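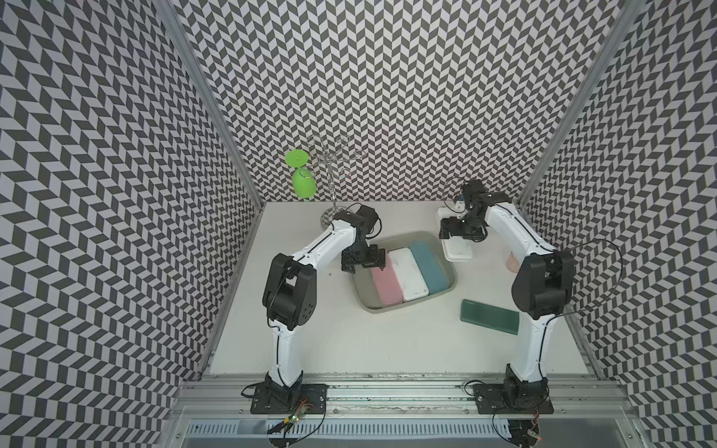 Handout 6: Working rules for two-arm tabletop cells

Course: Applied Robot Practice
Instructor: Shanti Tiwari. Lab supervisor: Ravindra Yadav
Issued 31 Mar 2023. Replaces the sheet on single-arm benches.

6.1 Scope

These rules apply to the small two-arm cells in the teaching lab, in which both arms are fixed to one front rail and share one tabletop. They do not apply to the Steltgate floor unit, which has its own fenced area and its own permit. Where a rule here differs from the general lab rules, the stricter one applies.

The reference task for this unit is dish area handling: sponges in a shallow tub, a drinking glass on a drying rack, and small loose items on the table.

6.2 Terms

Reach zone: every point either arm can touch, including the elbows and cables, with the gripper at full extension.
Shared zone: the part of the tabletop that both grippers can reach.
Home pose: the stored pose in which both grippers are clear of the shared zone.
Operator: the one person holding the stop button. There is one operator per cell at any time.

6.3 Mounting

Each arm stands on a base plate screwed to the slotted rail. Check every screw by hand tool before the first run of the day. A plate that shifts under hand pressure puts the cell out of use until Renu Nishad or the lab supervisor has signed it off.

Keep the rail clean. Grit in the slot prevents the nuts from seating, and a plate tightened over grit can work free during a run. Brush the slot with power off.

6.4 Cables and boards

Leave enough slack at each joint for the full range of motion. Move the arm by hand through its range with motor power off and watch the cable loop at the elbow. A loop that catches on the table, the rail or the other arm must be tied back.

Controller boards at the base are open electronics. No liquid goes on the table while they are powered. Sponges used in the reference task are issued dry. If one is found damp, remove it and wipe the tub before power is applied.

Cables that hang over the front edge must not be pulled to free an arm.

6.5 Layout of objects

Place the tub within the shared zone. Place tall or fragile items, such as a glass on a rack, toward the rear and to one side. Record which arm is allowed to approach them. The other arm is given a keep-out volume that covers the whole item and its support, including clear parts. Clear plastic and glass are poorly seen by depth sensors, so keep-out volumes for them are entered by hand and never taken from a scan.

An object that is not part of the current trial may stay on the table only if it is listed on the layout sheet.

6.6 Motion limits

Only one gripper may be inside the tub at a time unless the trial plan states otherwise. The second arm waits at its hold point until the first reports clear. Pal, the scheduling program used in the course, enforces this with a timeout of 2000 ms. After a timeout both arms stop and the operator decides how to proceed. Do not raise the timeout to get past a fault.

6.7 Stopping and entry

No hand enters the reach zone while motor power is on. To reset objects by hand:

1. Send both arms to home pose.
2. Press stop and confirm that motor power is off.
3. Reset the objects.
4. Withdraw, call "clear," and wait for the operator to repeat it.
5. Restore power.

6.8 Before next session

Read sections 6.5 and 6.6 again and draw a layout sheet for the reference task, with keep-out volumes for both arms. Hand it in to Shivam Bhatia.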